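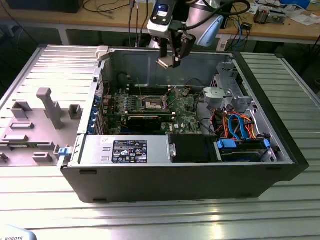 Section 3: Opening up the tower and finding your way around

G'day again. If you've come straight from Section 2, you've got the Aneck refurb kit unpacked and you know which screwdriver is which. Now we get to the good bit, which is having a proper look inside the old desktop before you change anything in it. I've done this with more towers than I can remember and I still do it in the same order every time.

Before you start

I work on a big flat table with nothing wobbly on it. A kitchen table is fine, just chuck an old towel down if you care about the finish (I learned that one on my mum's dining table, and I still hear about it).

CAUTION: Shut the computer down, switch it off at the wall and pull the power cord out of the back. Then hold the power button in for 3 seconds to drain what's left. Never open the power supply itself, even with everything unplugged.

1. Unplug the lot: monitor, keyboard, network cable, speakers. Take a photo of the back first if you're not sure you'll remember where things went.

2. Lay the tower on its side with the removable panel facing the ceiling.

3. Release the side panel and lift it away. Some cases have a latch, some have thumbscrews, and the odd one has both. Have a look along the back edge before you start yanking.

4. Put the panel somewhere flat where you won't kneel on it. Mine usually goes beside the case with the inside facing up, so I don't snap the plastic bits off.

5. Clip on your wrist strap, or touch bare metal on the chassis before you reach in. Do it again every time you come back from making a cuppa!

Getting your bearings

With the case on its side you've got everything laid out like a little town. The big green board is the motherboard, and pretty much everything else plugs into it one way or another.
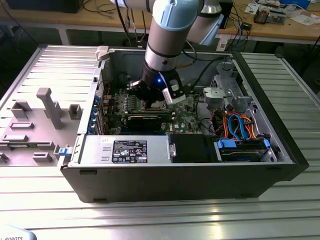
Figure 3a. Tower on its side: silver power supply at the front of the case, hard drive further right, cables above the drive.

6. Find the power supply first. It's the metal box with the big label. Copy the model number and wattage off your label onto the Aneck worksheet now, while you've got decent light.

7. Find the hard drive. If your case has coloured plastic tabs on the drive holder, they're your friends. On many desktops the blue bits are the ones you're meant to touch, so you can often get a drive out with no tools at all.

8. Look for expansion cards. They stand up off the motherboard and line up with the slots at the back of the case. Leave them be for now.

NOTE: Don't tug on the cables to see where they go. Follow them with a finger instead. SATA plugs are small and the little locking clips get brittle with age — I've snapped a few and felt terrible every time.

The processor socket and memory

9. Work out whether your socket is bare or has a processor in it. If the cooler is still fitted you won't be able to tell, and that's okay, skip ahead to step 11.

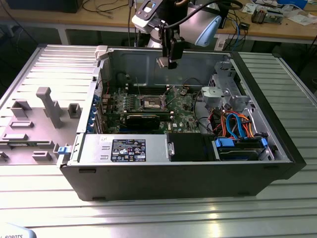
Figure 3b. Empty socket in its metal bracket, with black memory slots to the left.

10. If the socket is empty, keep your fingers, sleeves and screwdriver well out of it. On boards with the contacts in the socket, those tiny pins bend if you so much as look at them sideways. Pop a plastic cover over it if you have one. The Skusa covers in the spares bag fit most of the common sizes.

11. Find the memory slots, the long skinny ones sitting parallel to each other. Write down which ones have modules in them and which are free. You'll want that for Section 5, when we order parts.

CAUTION: No canned air straight into an open socket, please. A soft brush around the outside of the bracket is plenty.

Last look before you move on

12. Check the processor is sitting square if there's one fitted. Don't press on it. If it looks crooked, stop and go to the troubleshooting pages at the back before you touch the lever.

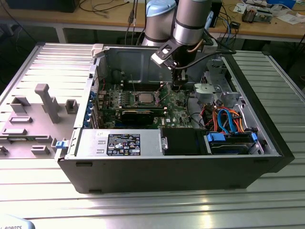
Figure 3c. Processor at the centre of the board, side panel lying flat to the left of the case.

13. Have a squiz at the inside of the side panel too. Some have moulded posts and tabs on them, and if you break one the panel may never sit right again. If yours is already cracked, Wendt sells replacement panels for a fair few models (order code 882 gets you the catalogue).

14. Gather up any loose screws and put them in the tray. I use an old egg carton, one cup per step, and I write the step number in the bottom with a marker.

If you're stopping here for the night, lay the side panel back over the opening without latching it, and leave the power cord out. Cats love an open case. Section 4 covers cleaning, and you'll need the soft brush and the lint-free cloths from the Puvton pouch.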